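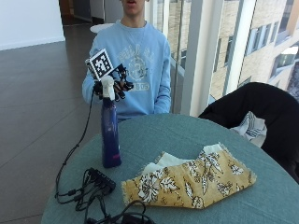

4. What selling zines by hand taught me about price

I went into this part of the study sure that price was the thing. I'd been tabling at small print fairs for years, and every maker I know has a theory about the magic number for a zine. So for the Stallau fair in April I put the same risograph zine out at two prices, $8 in the morning and $10 after lunch, and kept a tally on the back of a receipt book.

The tally was a mess (I lost a page under a stack of stickers!) but the price hardly seemed to matter. People who picked the zine up and flipped past the first spread mostly bought it. People who only looked at the cover mostly walked on, at either price.

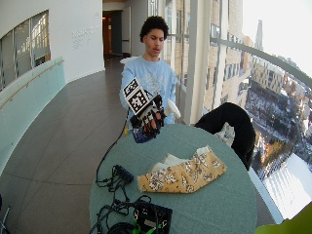

which made me want a bigger pile of numbers than one table could give me. Unai Lozano, who runs the Ornero print swap, lent me the sales sheets from all of its past fairs, and once I'd typed everything in I had 2,308 sales to play with. Some sheets list the paper and the binding, some just say "bird one" or "the blue comic," so I threw nothing out and tagged what I could.

Hand-stitched work did well at Ornero and badly at Magesa, and I still can't say why. Magesa is a louder fair, with music and a bar, and I suspect people there don't want to carry anything delicate. That's a guess — the sheets don't say a word about it.

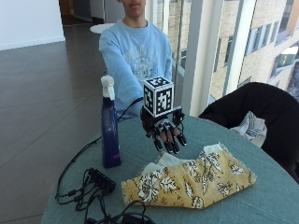

Figure 2. Right hand in the sensor glove, palm down over the table.

4.1 Trades

Trades were the hard part. Makers swap with each other all day long, and at Wikell half the tables don't write any of it down. I counted a trade as a sale only if both people had logged it, so the real number of swaps is higher than mine, maybe a lot higher. I'd love to redo this with a little trade card at each table, something you could fill in with one hand while holding a coffee.
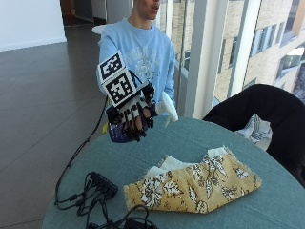
Figure 3. Glove with two square markers on the back of the hand.

Tote bags and shirts I left out completely. They sell to a different crowd, and sizes make the sheets really hard to compare from one fair to the next.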